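Home | Kits | Goals & Nets | Training | Clubhouse | Basket (0)

Bustlow Manager's Tactics Board, Folding

Item 457
Print this page | E-mail to a friend

Every manager in the Sunday leagues has a plan. Most of them keep it on the back of a parking receipt, and by halftime the receipt has gone through the wash of somebody's coat pocket and the left back is playing in goal. The Bustlow is for those managers. It will not make your left back any better, but it will show him, in green and white, where he was supposed to be standing.

It is a magnetic soccer board that folds in half like a suitcase. Open, it measures 87 cm across, big enough for the kids at the back to see and small enough to go behind the driver's seat. The full pitch is on one side. Flip it over and you get one penalty area blown up large, for corners and free kicks, or for reliving the goal you gave away last Wednesday.

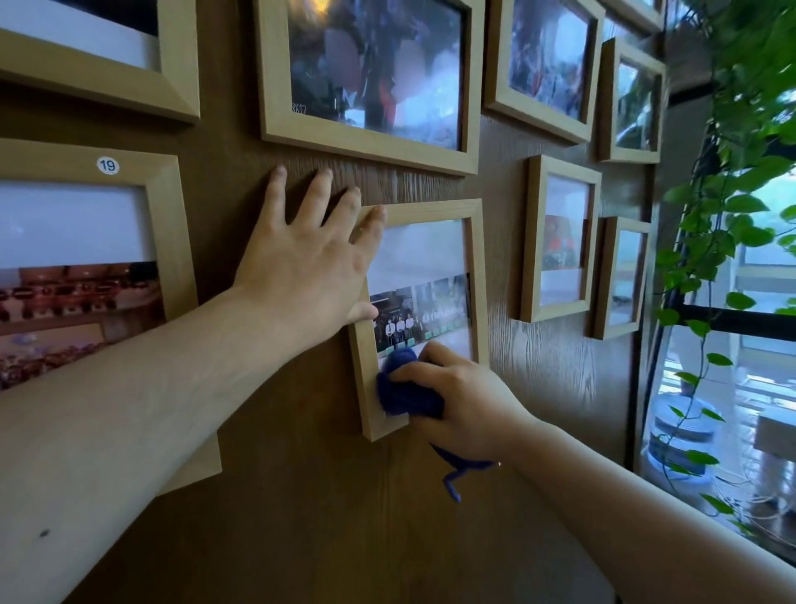 The magnets are stronger than they were on the old Nurmi board we used to carry. Nurmi owners will remember the sound of an entire midfield sliding off in a light breeze. You get two full teams, a ball, and 8 spare counters, which sounds generous until you've had the board for a season. The spares are yellow. Some coaches use them as cones, some use them as referees, and one coach we know has put all of them in his own half and calls it a system.

The marker surface takes any dry-erase pen. Please don't use the permanent kind. We get a board back every August with "PRESS HIGHER" on it for all eternity, and we can't do anything about that – the warranty covers hinges, corners and magnets, and it doesn't cover passion.

Numbers on the counters run from 1 to 11, the way they did when numbers meant something. If your striker insists on wearing 99, there is a sheet of blank stickers in the lid pocket.
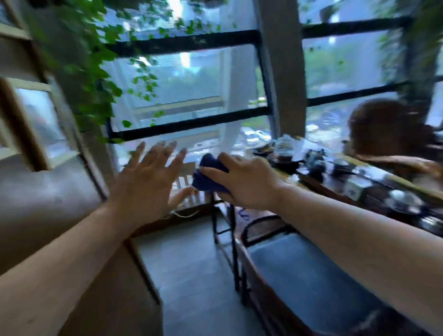
Fodura Team Sports – Coaching & Clubhouse Department

Setting up takes less time than finding your goalkeeper. Undo both clips, open the board flat until the hinge clicks, and stand it on the fold-out legs or hang it from the two eyelets at the top. The legs are fine on grass and on locker room tile. On gravel they have opinions.

The carry bag is included this year. Last year it was extra, and you let us know how you felt about that. It has a shoulder strap, a pen loop, and a flat pocket that fits a team sheet or a modest sandwich.

If you want the bigger board for a clubhouse wall, that's the Gritus, item 884. It doesn't fold, it doesn't travel, and it weighs as much as a decent center half. It's a very good board. Buy it if your team has its own room and you are fairly sure of keeping the job.
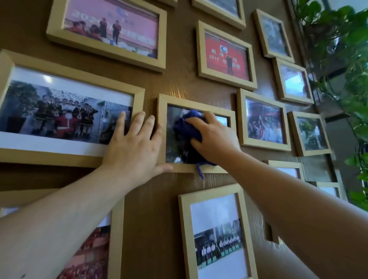
Left hand steady on the frames, right hand on the cloth.

In the bag: one folding board, two sets of counters (red and blue), one ball, spares, two pens, one eraser, stickers.

Not in the bag: a plan for when you're three down. We've looked into it.

Club orders ship together, so if you're buying for several age groups, put them all on one form and write the team name beside each board. Otherwise the under-tens end up with the first team's set pieces, and the under-tens tend to be better at them.

Replacement counters are sold by the team or singly. The most reordered number is 9 – make of that what you like.

Share (8) | Comments (87) | Print | E-mail
Back to Training | Next item: Corner Flags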